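Skukora Two-Arm Kit: Set-Up Guide
Section 4: Placing the Kit and Checking the Reach

By now you should have the arms mounted, the covers on, and a cup of coffee somewhere well away from the base. This section takes you through finding a good working spot and setting the reach for both arms. It's the part of set-up people are most tempted to hurry, and we'd gently ask you to give it a good 30 minutes, even if you've done a Skukora install before.
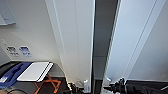
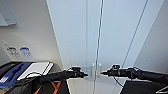 The two-arm kit in position.

Before you start, have your reach card handy (it came in the same sleeve as the Grurbridge cable ties) and make sure the floor is level and dry.

1. Roll the base to the spot where you want it to work, then press down both wheel locks with your foot until they click. If one of them feels mushy, back it off and press again.

2. Walk the cables from the base to the power unit. A little slack is a good thing, but loops that hang below the arms tend to get caught sooner or later, so gather them up with the ties and keep them off the floor where people walk.

3. Switch on the power unit and wait for the status light to turn a steady green. The first start takes a while – sometimes long enough that you'll wonder whether you did something wrong. You probably didn't!

4. On the tablet, open Reach and choose Both Arms. Tap Center. The arms will move in slowly until the gripper tips face each other.

CAUTION: Keep hands, sleeves, lanyards and hair out of the space between the arms during step 4. The stop button should be within easy reach of whoever is holding the tablet.

5. Set the tip gap. The factory setting is 30 millimeters and suits most jobs. If you're using the soft Hoxha finger pads, open it up a touch so the pads don't rub.

6. Tap Sweep Left, then Sweep Right. Each arm travels out to its limit and comes back. Watch the elbows as well as the grippers, as it's nearly always an elbow that finds the wall first. You want at least 200 millimeters of clear space at the widest point of the sweep.

7. Set the grip force. The scale runs from 0 to 255, and we suggest starting low and working your way up with something you don't mind squashing.

8. Tap Save Position and give it a name you'll recognize in a month's time. The kit comes with 2 free memory slots, and you can add more with the Unness software pack.

Note: Glass and shiny metal can confuse the distance reading. If you plan to work close to a door, a window or a polished handle, run step 6 a second time with Slow Mode turned on, and compare the clearances before you save.

Note: If you move the base at all, even by a few inches to sweep under it, the saved position no longer counts. Go back to step 1.

If an arm stops partway through a sweep and the light turns amber, don't push it by hand. Press the stop button, clear whatever is in the way, and tap Resume. For a red light, turn to Section 9.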